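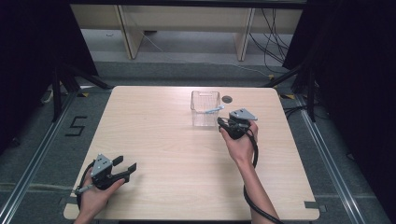

Renny K.

Re: [seedsavers] Germination on older pepper seed, and jars vs envelopes

Quick one before work, will try to hit everything. Quoting the bits I'm answering, rest snipped.

> Hi list. I inherited a shoebox of pepper seed from the previous plot holder,
> most of it in paper coin envelopes, a few in film cans. A lot of it is
> Lakatos, some says Emero with a question mark. No years on most of them.
> Is there any point in sowing it or should I order fresh? I only have one
> heat mat and not much shelf. Also do you all keep seed in jars or in
> envelopes? I've read both and I'm more confused than when I started.

Sow it. But test first, don't give the whole heat mat to mystery seed in March and then find out in April you have bare trays.

Paper towel test. Damp not dripping. Ten seeds of each kind, fold it over, into a small clear plastic tub with the lid on loose, write the name on the lid AND on a slip inside with pencil. Pen runs. Somewhere warm, top of the fridge is fine if yours runs warm up there, mine doesn't so I use the shelf over the boiler. Peppers are slow so don't toss them after a week. I give old ones three weeks easy. If you get 4 out of ten I'd call that worth sowing, just sow thick. Less than that, sow everything you have left if it's something you can't replace, otherwise let it go.

The ones that sprout in the towel can go straight in a cell by the way, tweezers or the wet end of a toothpick. Mind the root.

Lakatos holds up pretty well for me. Had some out of a drawer that was way older than it should of been and it came up patchy but it came up. Emero I wouldn't trust past three years or so and also there's two things going round under that name - one is a blocky red and the other is a long thin-walled one that goes orange first. Swap table here had both in the same bin last year, both labeled Emero, both "from a reliable source". So your question mark may be the most accurate label in the box. Grow a couple of each to fruit before you pass any on please.

Days to maturity, since I know it'll come up: the 60 on the packets is from transplant. And it's optimistic. Short season people add two weeks.

Jars or envelopes. Both. Paper envelopes inside a jar. The paper lets it finish drying and the jar keeps the damp out after. What kills seed is going in the jar too soon. Pepper seed should snap when you bend it, if it bends leave it out another week. I used to dry on plates, now I use coffee filters because the seed doesn't glue itself on. Paper plates are ok too.

Desiccant - I use the Dilteck packets, the ones that change color, and bake them when they've turned. Rice sort of works but only if you've dried the rice first and nobody does. Don't put desiccant in with beans for months on end, they go hard and then they won't take up water. Somebody on here lost a good pole bean that way.

Film cans are fine if the lid still fits tight. Smell them first.

Freezer only if it's REALLY dry and you're not going to be in and out of it. Let the jar come all the way up to room temp before you open it or you've just rained on your seed.

Labels. Name, year, where you got it, and whether it was isolated. If you don't know if it was isolated write "open" and whoever gets it can decide. Mine also get a number that matches the notebook. I'm at 633 now, which sounds organized but there's gaps where I skipped a page. Dramex labels stay on through the freezer, the cheap ones curl off and then you have a jar full of loose labels and blank envelopes. Ask me how I know.

Also for whoever asked off list about the lettuce - yes I still have it, one head gave me almost 2,000 seeds and I have no use for that many. Send an envelope with a stamp on it. It's a butterhead, green, bolts late. Cleaning wasn't great so expect fluff.

Re the isolation cages thread, I do have opinions but no time. Tulle over tomato cages, bury the edge, take it off once fruit has set and tie yarn on those stems. More Monday if I get to it.

Oh and the heat mat - put a folded towel over it before the trays if it has no thermostat. Cooked a whole flat once.

Renny

> Thanks in advance, and sorry if this is in the archives, the search is
> not working for me.

It's not working for anyone. Try just the year pages and ctrl-F.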